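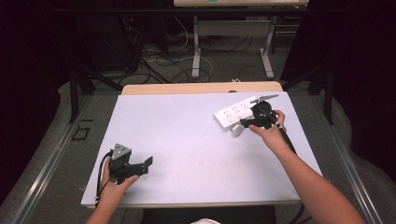 white power strip on the white tabletop, evening edition

ok so a little thread about radio noise, because I have been chasing one buzz since October and I need to tell someone

It starts up right after supper. S7 on 40 meters, all the way across, like a bee in a coffee can. Gone by breakfast. I blamed the neighbors (sorry, neighbors!!)

Chanida Ruangrit from the club told me to run the rig off a battery and flip the house breakers one at a time. So I did that, in my socks, with a flashlight in my teeth

Breaker 2 goes off and the band goes quiet. I could hear a guy in Finland calling CQ, plain as day. Turned out to be Veikko Valtonen, who I worked years ago on 20!

So what's on breaker 2? The hall, the porch light, and the fish tank. Pulled the porch light timer and it was still there. Pulled the little Nultar supply on the fish tank light and boom, silence

The tank light comes on after supper. Of course it does. I set that schedule myself

Ketsara Onsri mailed me a couple of clip-on ferrites and I wound the cord through five times. Down to S3. Better, but I'm picky, so a plain old transformer supply is on order

Log is at 1,148 contacts now and I'd love some new ones before the snow. I'm on 40 most nights after nine, come say hi

Fish are fine btw, Nia Ifans asked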